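Betreff: Re: Haushalt und Maschinen, wie weit ist das nun wirklich?
Von: Bram Bosman
An: Liste Nilside

Hallo zusammen,

Geetha Ramasamy schrieb im Dezember:

> Mein Schwager behauptet steif und fest, in drei Jahren räumt ihm ein
> Roboter den Einkauf weg. Ich hab ihm gesagt, er soll erst mal selber
> damit anfangen. Aber mal im Ernst, ihr bastelt doch an solchen Sachen:
> Was geht denn heute schon? Gemüse in einen Korb legen, das muss doch
> drin sein?
>
> Geetha

Liebe Geetha, deinen Schwager möchte ich kennenlernen! Deine Frage hat mich jedenfalls nicht losgelassen, und weil Joris und ich bei Tunlow gerade sowieso am Thema Sortieren sitzen (Gemüse auf Körbe verteilen, klingt banal, ist es leider nicht), schreibe ich mal etwas ausführlicher.
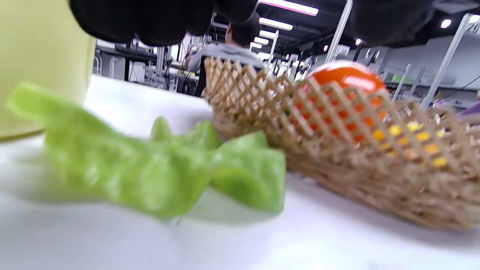

Kann man so ein Ding heute kaufen und in die Küche stellen?
Kaufen kann man schon einiges, aber für eine normale Küche würde ich keinem dazu raten. Im abgesteckten Versuch klappt das Einräumen oft ganz ordentlich, zu Hause steht dann die Kaffeetasse im Weg und das Elend beginnt.

Runde, feste Sachen sind dankbar. Die Finger gehen zu, das Ding bleibt drin, fertig. Alles Labberige ist eine Strafe, und bei Blättern weiß die Maschine oft gar nicht, wo sie anfassen soll. Krishnamoorthy hat dazu eine Strichliste geführt: 366 Greifversuche, und die Blätter waren mit Abstand am schlechtesten. Er will die Auswertung noch auf die Liste stellen, bitte erinnert ihn daran, ich tu's nämlich auch dauernd.
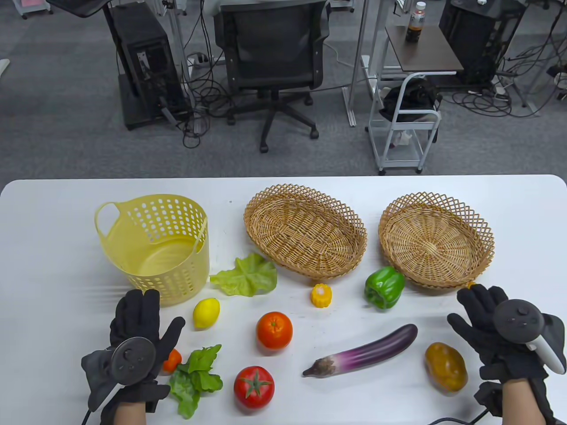

Mein eigentliches Steckenpferd ist ja die Frage, wie man der Maschine so eine Arbeit überhaupt beibringt. Früher habe ich jede Bewegung von Hand programmiert, über zwei Monate für eine einzige Aufgabe, und dann hat jemand den Tisch verschoben. Heute macht man lieber vor, wie es geht, und zwar sehr oft. Mit VR-Controllern auf den Handrücken und schwarzen Handschuhen sieht man dabei zwar aus wie ein Taucher auf dem Wochenmarkt, aber die Finger bleiben frei, und das finde ich viel angenehmer als diese Griffe zum Festhalten. Und dann eben Aubergine, Kartoffel, Paprika und wieder von vorn, bis man abends beim Kochen automatisch den Korb sucht.

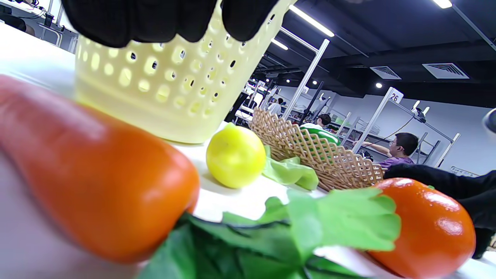 Foto: Rami Kassab / Tunlow

Was ich deinem Schwager ausrichten würde: Einzelne Handgriffe ja, der ganze Haushalt nein. Ein Korb mit offenem Flechtrand ist für mich einfach ein Korb, für eine Kamera ist er ein Haufen Löcher, durch die das Gemüse durchguckt. In der Werkstatt sehe ich das übrigens entspannter, da kann man sich die Kisten aussuchen und alles hinstellen, wie es der Maschine passt. Mac Suibhne lässt bei sich schon Kleinteile so einräumen, allerdings immer dieselben drei Sorten.

Falls jemand von euch Erfahrung mit den weichen Fingern von Jemier hat, bitte melden! Joris schwört darauf, ich bin noch skeptisch, die Dinger kommen mir bei schwerem Gemüse arg nachgiebig vor.

Viele Grüße
Bram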